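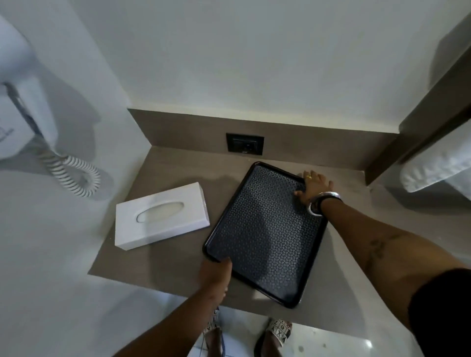 Anhang 1 zu Ticket 1030: Tablett auf der Waschtischplatte, links die Tücherbox

Ticket 1030 – Tablett kippelt auf der Waschtischplatte
Gemeldet von: Noémie Leclerc
Bearbeitung: Corina Sima
Bereich: Gästebad, Haus Clovwood
Status: gelöst

Noémie Leclerc, 8:40 Uhr
Hallo zusammen, das neue schwarze Tablett ist da und ich bin ganz verliebt! Das Wabenmuster in Graublau auf dem Boden passt so schön zu der braunen Platte, und der glänzende Rand macht richtig was her. Leider kippelt es. Sobald ich den Seifenspender auf die rechte Seite stelle, klackert es bei jedem Händewaschen. Bestellt war das Modell Tonosholm von Pendirwood. Habt ihr eine Idee? Zurückschicken möchte ich es wirklich nur im Notfall.

Corina Sima, 9:15 Uhr
Hallo Noémie, das kriegen wir hin! Erst mal müssen wir wissen, ob es am Tablett liegt oder an der Platte. Bitte alles herunternehmen, das Tablett um 180 Grad drehen und auf alle Ecken drücken. Kippelt es danach über dieselbe Ecke des Tabletts, ist es das Tablett. Bleibt die Stelle auf der Platte gleich, suchen wir dort weiter. Und bitte einmal unten drunterschauen: Die Tonosholm-Tabletts werden mit 4 Filzpunkten geliefert, davon löst sich gern mal einer.

Noémie Leclerc, 10:05 Uhr
Gedreht und gedrückt. Es ist immer dieselbe Ecke vom Tablett, egal wie herum. Und jetzt kommt's – unten kleben nur drei Filzpunkte! Der vierte lag noch in der Verpackung, in der Ecke vom Karton. Der Kleber ist voller Fussel, der hält nicht mehr.

Corina Sima, 10:20 Uhr
Super gefunden! Den alten Punkt bitte nicht wieder ankleben. Wenn nur einer neu ist, sitzt er höher als die anderen, und dann geht das Klackern an der nächsten Ecke los (hatten wir bei Sachiko im oberen Bad, da haben wir zweimal angefangen). Also alle abziehen, Klebereste mit etwas Spiritus auf einem Lappen wegwischen, trocknen lassen, neue Punkte setzen. In der Schublade im Hauswirtschaftsraum liegt eine Packung von Sakai, 200 Stück, selbstklebend, transparent. Die sind aus Silikon und machen Wasser viel besser mit als Filz. Jeden Punkt 10 Sekunden festdrücken.

Sachiko Takeda, 10:50 Uhr
Kurzer Zwischenruf, weil ich das Foto so hübsch finde: Mit dem Rand bitte vorn bleiben und die Steckdose hinten frei lassen, damit man mit dem Föhnstecker gut drankommt. Bei mir oben steht das Tablett deshalb ganz links und die Tücher rechts davon. Ist aber Geschmackssache!

Noémie Leclerc, 14:30 Uhr
Erledigt, und es steht bombenfest! Kein Klackern mehr, auch mit dem vollen Seifenspender nicht. Ein Stück nach vorn gerückt habe ich es auch, danke Sachiko. Die Tücherbox bleibt links, da greift man automatisch hin. Können wir dasselbe Tablett auch für das kleine WC bestellen?

Corina Sima, 14:45 Uhr
Wie schön! Nachbestellung läuft über Tomoyo Ebihara, ich habe sie ins Ticket gesetzt. Den fehlenden Punkt melde ich noch bei Pendirwood. Ticket geschlossen.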